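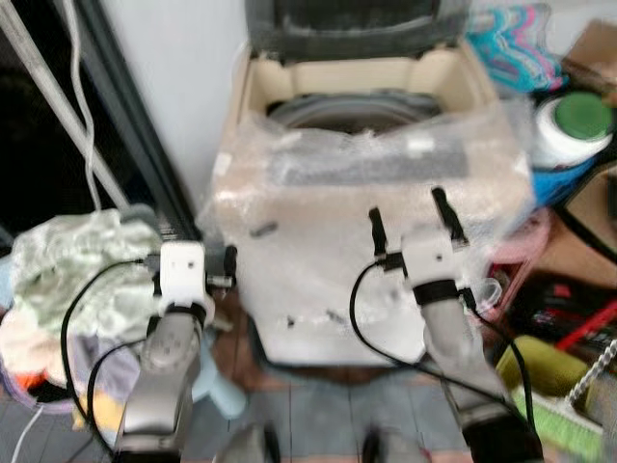 4. Making your first deck in Prutine

This section explains how to build a deck of cards and how to plan the first week of review. It is assumed that you have finished section 3 and that you can sign in on your phone or computer.

Before you start

Choose one subject only. Good subjects for a first deck are capitals, bones of the hand, or words of a language you are studying. Please do not begin with a long speech or a poem. For those the Mesham mode is better, and it is explained in section 7.

4.1 Create the deck

1. Open Prutine and press New deck.
2. Type a name for the deck. The name can have up to 1000 characters, but on the phone only the first line is shown.
3. Under Card type, select Two sides.
4. Press Save. The deck opens and it is empty.

Note: If the Save button stays gray, the name is already used by another deck. Add a word to it and press again.

4.2 Add the cards

1. Press the plus sign in the lower corner.
2. On the front side write the question. Keep it short, one line if possible.
3. On the back side write only one fact. When an answer has two facts in it, make two cards.
4. In the field Hook, write the picture or the silly story which helps you to remember. You may leave this field blank and fill it after the first review.
5. Repeat until the deck has 10 cards.

Caution: Do not import a big list on the first day. The program will accept it, and the next morning all of these cards will be waiting for you together. One of our early users, Samina Bugti, imported 413 cards of Latin plant names in one evening. She wrote to us that she did not open the program again until April.

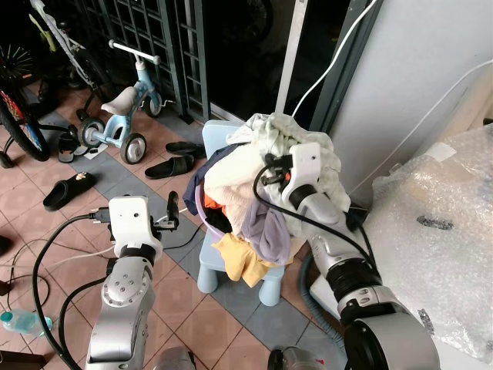

Page last changed: April, by Imani Temba

4.3 Set the review times

1. In the deck, open Settings and then Schedule.
2. Set First review to the same evening. We recommend 9 p.m., but any hour when you are usually at home is fine.
3. Set Second review to the next morning.
4. Leave the other intervals on Automatic. Prutine will make them longer or shorter according to your answers.
5. Press Apply to this deck.

Note: The button Apply to all decks changes also the decks that you share with other people. They will receive a message about it.

4.4 Do the first review

1. When the reminder comes, press Begin.
2. Read the front side and say the answer aloud or write it on paper. Only after this turn the card.
3. Mark the card Easy, Slow or Missed. Use Slow when the answer was correct but you had to search for it.
4. For each Missed card, open the Hook field and change the story. Usually the story was too ordinary. Make it bigger, or put in it a person whom you know well.

Caution: If you close the program in the middle of a review, the answers are kept only when you are signed in. Without signing in, the review begins again from the first card.

4.5 If you used Drorum before

Decks from Drorum can be opened in Prutine, but the hooks are placed on the back side together with the answer. You have to move them by hand. Pictures inside the old cards are not moved, so please keep the original file. Decks saved in the Bangash format must be converted first, see section 9.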